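Reusing a Shipping Box: Check the Flaps First
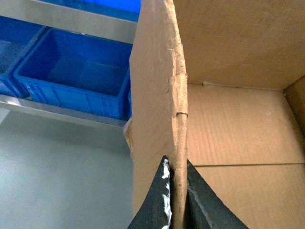 A box flap with torn brown tape or paper wrapped on its edge, next to the bin shelf.

People say any box is good for a second trip. I doubt it. Check the flaps before you pack.

1. Stand each flap up and look at the cut edge. Fuzzy is fine. Crushed flat is not.
2. Peel old tape slowly, pulling back along the board. If the top layer rips, stop and trim the tape with scissors.
3. Press along any creases. A flap that folds in 2 places goes to recycling.
4. Close it and run new tape past both ends of the seam.

Brivia sells "flap menders" in packs of 85. I tried them - plain tape held just as well. Save your money for a decent roll.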